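The Shared Fruit Tray Returns to the Office Pantry

For most of the past decade, the staff pantries at Surno were stocked by vending contract. Employees could purchase crackers, chocolate and carbonated drinks at any hour, and fresh food arrived only when a department held a meeting large enough to justify a catering order. What was left over went into a refrigerator and was discarded at the end of the week.

The arrangement changed last May, when the workplace services office placed an open tray of whole fruit on the counter of each pantry in the Tirinine building. The program began on 3 floors and now serves 17 pantries. Its annual report, released on 2024-01-08, runs to 40 pages and is unusually candid about what was learned, including the matter of bananas, to which an entire chapter is devoted.

The principle of the program is simple. Fruit is offered whole, unwrapped and without charge. It is not sliced, since cut fruit requires refrigeration and a serving utensil, and it is not arranged in tiers or baskets. An earlier design called for deep ceramic bowls, which were attractive and held a generous quantity. Fruit at the bottom of the bowl, however, was seldom reached before it had softened, and pantry attendants found that a single spoiled orange could affect everything resting on it. The bowls were withdrawn after one season and replaced with trays, in which every piece can be seen and lifted out without disturbing the rest.

The trays themselves are of an ordinary kind, and the report recommends against anything finer. Plastic scratches with use, and a tray that is emptied, washed and refilled on a regular schedule will show its age. The office has accepted this. Trays are replaced when they crack or when the rim no longer sits level, and surface wear alone is not considered a reason for disposal.

Selection proved more difficult than equipment. The supplier, Popescu, initially delivered apples and bananas in equal number. The apples were taken steadily. The bananas were taken quickly on the first morning and then avoided, as employees declined any that had begun to spot. By late summer the standing order had been rewritten to favor variety over volume, with grapes left on the stem, citrus of more than one kind, and pears delivered slightly underripe so that they would reach their best condition on the counter.

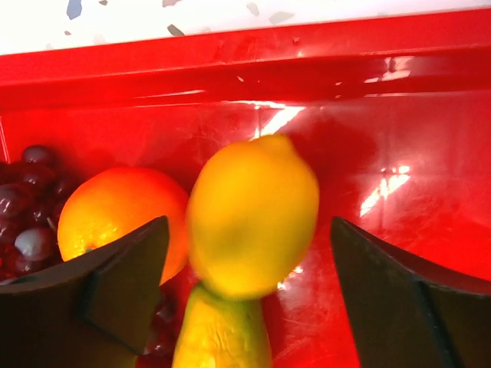
Percy Nina finds the lemons the most sensible part of the whole order, and remarked that people who never touch the rest of the fruit will still cut a wedge for their tea. The report supports the observation. Lemons were added as a trial, on the assumption that few would be used, and they have remained on the order ever since. Several floors now keep a small knife and board beside the sink for the purpose, and attendants have been asked to wash both at closing.

Grapes present a separate question of etiquette. A bunch left whole invites employees to pull off single grapes, leaving bare stems that discourage the next person. The office considered dividing each bunch into small clusters before setting it out and has adopted this practice on the larger floors. On smaller floors the bunch is left as delivered, and a pair of scissors hangs from a hook near the counter.

Placement also received attention. Trays set beside the coffee machine were emptied sooner than those placed near the door, but they were also splashed more often and required additional cleaning. The recommended position is at the far end of the counter, away from the sink and out of direct afternoon sun, which hastens the ripening of pears.

Response among employees has been favorable. Of 297 written comments received, the most frequent request was for stone fruit in season, followed by a request that the pears be labeled according to ripeness. The first will be met this summer. The second has been referred to Zellport, the firm responsible for pantry signage, and remains under review.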